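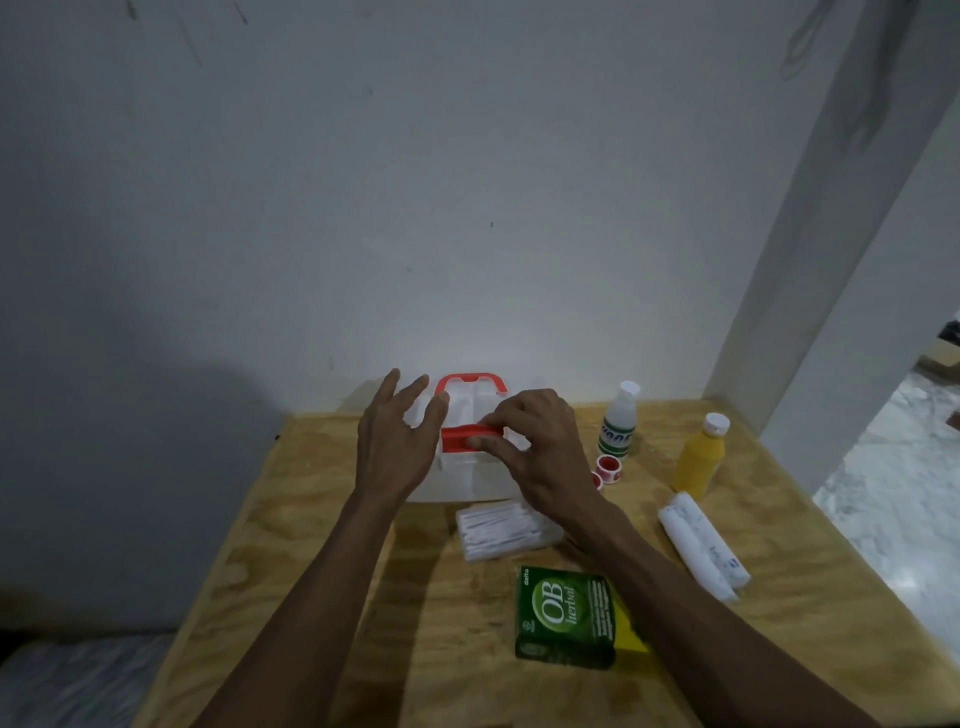

Umlow launches printable speaking packs for small English classes

Language teaching publisher Umlow has released Dredidora, a set of printable speaking packs for teachers of English to adults and teenagers. The packs go on sale this November and can be bought singly or as a full set.

Dredidora is made up of 45 packs, each built around an everyday situation such as renting a flat, returning goods to a shop or making an appointment by phone. There are 557 cards across the whole set. Every pack comes with a page of teacher's notes, a short vocabulary list and a homework sheet that can be copied in black and white.

The packs cover 4 levels, from elementary to upper intermediate. The level is printed on the back of each card, so that cards from different packs can be mixed and sorted again after the lesson.

"Most of the teachers we hear from have a class of six or seven people and one hour," said Chelsea Inskip, who edits the series. "They want something they can print at lunchtime and use at two o'clock. We kept the instructions to a few lines and moved the longer suggestions to the back of the notes."

At the chemist's and at the doctor's

Six of the packs deal with health. They include describing symptoms, asking a pharmacist for advice, and naming the things people keep at home for small injuries. The last of these has picture cards for words such as plaster, bandage, tweezers and ointment, along with a role play in which one learner asks for an item and the other explains where to find it.

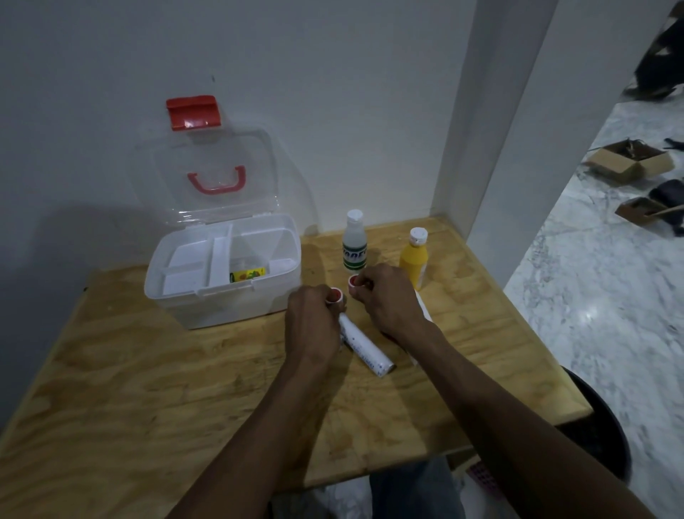 A first aid box open on a table, with its inner tray in place.

The health packs also practise prepositions and simple instructions: put it next to, take it out of, close the lid. Teachers can use real objects in place of the cards if they have them to hand. The notes give a list of suitable items and suggest removing medicines before the lesson.

Trialled in evening classes

Umlow tried out the material with 124 learners at the Gál language school over two terms. Classes were a mix of beginners returning to study and people preparing for job interviews. Teachers filled in a short form after each lesson, and several packs were rewritten as a result. The pack on public transport was split in two, and a board game about the post office was dropped when it took too long to explain.

Renato Rivadeneira, who taught three of the trial groups, said the pair work had been the most useful part for his learners.

"My Tuesday group, as we call them even though they have moved twice, will talk all evening if you give them a problem to solve," he said. "The quieter classes needed the sentence starters. I cut those out and left them on the desk, and people picked them up when they wanted them."

Rivadeneira added that he would have liked more recorded material. Umlow says audio for the telephone packs is being prepared and will be sent free of charge to anyone who has already bought them. 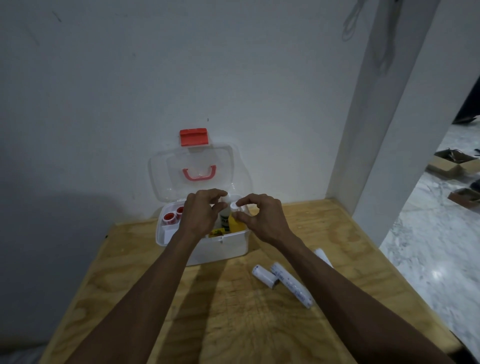 Storage box with the lid raised: useful words include lid, handle and compartment.

How to use the packs

Each pack is supplied as a PDF in A4 format. Cards are laid out eight to a page with cutting lines, and may be laminated. A version without pictures is included for schools that prefer to save ink – the text and numbering are the same in both.

A typical pack contains a warm-up question sheet, a matching task, two role plays and a short writing task. The parts can be used in any order. Answer keys are on a separate page at the end of the file.

A single purchase covers one teacher. Schools with more than one teacher need a site licence, which also allows the files to be stored on a shared drive. Packs may not be resold or posted on public websites.

Availability

Dredidora is available by download from the Umlow online shop. Printed and boxed sets will be distributed by Gamari, and schools can place orders now for delivery before the spring term. A sample pack, At the Lost Property Office, is free to download and does not require an account.

Notes to editors

Umlow publishes classroom materials for teachers of English as a foreign language. Its other titles include graded readers and grammar worksheets for adult learners.

Chelsea Inskip is available for interview. Review copies of any pack can be requested from the Umlow press office.

Ends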